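Bakery & Foodservice Workers Board > Shop Floor > Automation and new gear
Thread: arms on the plating bench - anyone else got these yet?

trayrack_tess
Posted in Automation and new gear

Ok so management at our place (Skimix, airline and hotel breakfasts, nights mostly) have signed up for a trial of robot arms on the pastry plating. Told us at the start of shift, five minute talk, no handout. Apparently nobody loses hours "during the trial". Asked what happens after the trial and got a shrug and a thing about growth.

Anyone worked next to them? What did it change for you? Not after a lecture on the future, just want to know what the shifts look like.

dockside_muz
Yep. Had them at Stefanou since November. Nobody got sacked. What went was the casual shifts, they just stopped ringing people. So on paper no job losses. Have a think about that when they say hours are safe, ask whose hours.

Permanents got moved to wrapping and the cool room. Cool room is bloody awful at 3am, I used to like plating.

flourpower_ret
Bit unfair Muz. I did plating for years and my wrists are stuffed. Same flick of the hand all night long. If a machine had taken half of that off me in my forties I'd still be able to open a jar. Let it have the plates.

dockside_muz
Your wrists are a rostering problem. Rotate people. Costs nothing.

flourpower_ret
Costs nothing and in all my time I never saw a boss do it, so.

kel_nights
I'm at the Drunari site, we're doing the set up stage now. I got put on as "line support", which means I stand there and put pastries out for it and write down what happened. Same pay. Was told it was a step up, still waiting for the step.

Bench is simple enough. Felt pad on a white table, plate on the pad, croissant on the plate. Most of the cables and the control gear are on the floor at our place which I've already put in a note about. 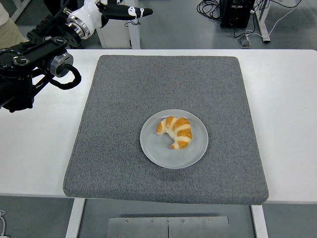
Clorkia, Aug 5, 2020

Right so thats where we are as of today's log, I copy the header across from my shift notes, ignore it. One small croissant, one white plate, two arms. Before this I'd have done trays of them by smoko with the radio on.

What's changed for me so far:
Less lifting. True, I'll give it that.
Way more waiting. Standing on concrete doing nothing is harder on the back than walking, no joke.
Can't talk to anyone. The old bench had a few of us across from each other, now it's me and a clipboard.
Every stoppage goes in the log with my initials on it. Mine, not the machine's.

That last one I dont like. Last sheet I handed in had 133 lines on it.

trayrack_tess
Thanks Kel, exactly what I was after. Do you get a say in any of it? Like if you reckon a plate should sit somewhere else

kel_nights
Sort of. Bloke setting it up is decent, listens. But he's not the one doing the roster. I said the pastry goes to the top half of the plate so there's room for the jam and butter and he wrote that down. First time anyone asked me why we plate it that way.

panini_grigio
That is a good sign tho?? They need what you know. Ask for it to be in your position description and ask for the money to go with it. We did that when the depositor went in and got a higher classification out of it. Took months of nagging, but it went through.

dockside_muz
They need what she knows until it's in the machine. Then what.

panini_grigio
Then she's on the higher classification and you're still in the cool room mate

dockside_muz
lol fair

scone_ranger
Engineer side here, don't throw things. Initials in the stoppage log should be for who wrote the entry, never for fault. If a supervisor is using it as a fault count, get that stopped in writing, now, before there's a year of data with your name on it. Also cables on the floor in a walkway is a straight up hazard report. Don't put it in "a note", use the form.

kel_nights
Ok did not know that about the initials. Will do the form tonight.

flourpower_ret
Still say the wrists matter. Tess ask about rotation between plating and support so no one gets parked on one thing. And a mat to stand on. And a stool!

trayrack_tess
Got a list going. Casuals' hours in writing, initials thing, classification, rotation, mats. Meeting is in 2 weeks, more than 2 pages of questions already. Will report back if they let me get thru them

dockside_muz
Ask about the casuals first. They'll run out the clock on the mats.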